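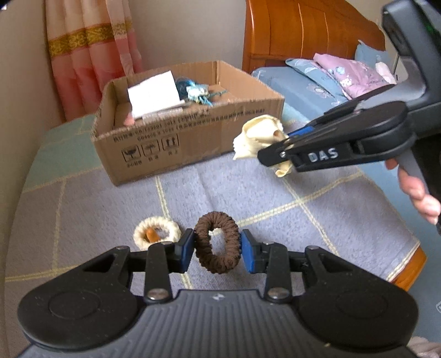
*Coletero de punto marrón, con el modelo crema al lado.*

Los coleteros Helance son de esos detalles que una compra para regalar y acaba guardando en el cajón propio – a nosotras nos ha pasado más de una vez. Hay versión de punto y versión scrunchie fruncida, y las dos van muy bien para coletas bajas o moños de andar por casa.

**Precio:** 12 € el surtido, 17 € con saquito.

Si prefieres el saquito, te encantará el de flores en blanco y celeste, con cordones turquesa, que luego sirve para pendientes, horquillas o lo que quieras llevar en el bolso.
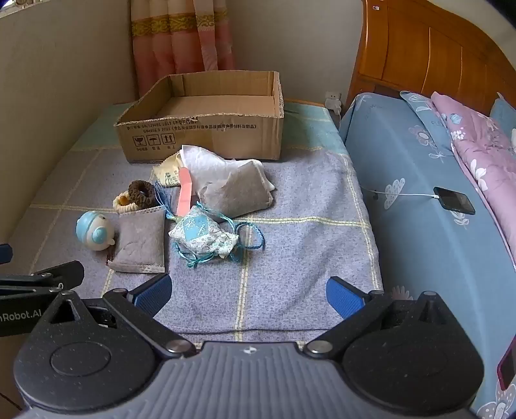

## Pedidos y cuidados

Lavar a mano y secar en plano. Referencia 217. Para encargos grandes, pregunta por Mitali Paul en la tienda de Irville, de lunes a viernes.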